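The drawer nobody opens

In most homes there is one drawer for cables. In Tremine, a town repair shop called Jova asked people to empty theirs in June, and received 2290 pieces in one month. Many still worked. The owners had kept them for years – they were afraid to throw away the wrong one.

Jova tests each cable and sells it again for a small price. The shop prefers plain cardboard to plastic bags.
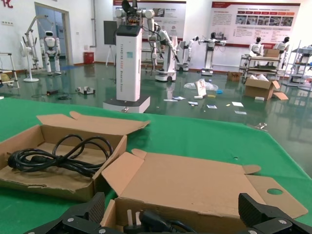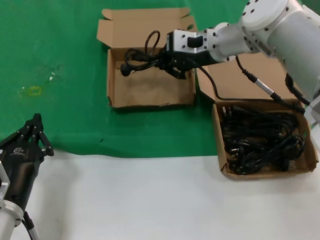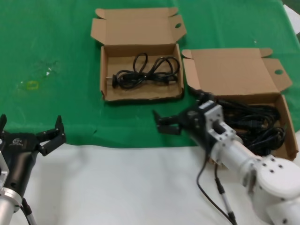

Dinesh Sachdeva is less sure about such collections, and told us that a cable without its device is only half of a thing, so people should bring both or write down what it belonged to. At Jova they now give a paper label to every visitor. Up to 400 cables are still waiting for a test, and the shop is open on Saturdays until the shelf is clear.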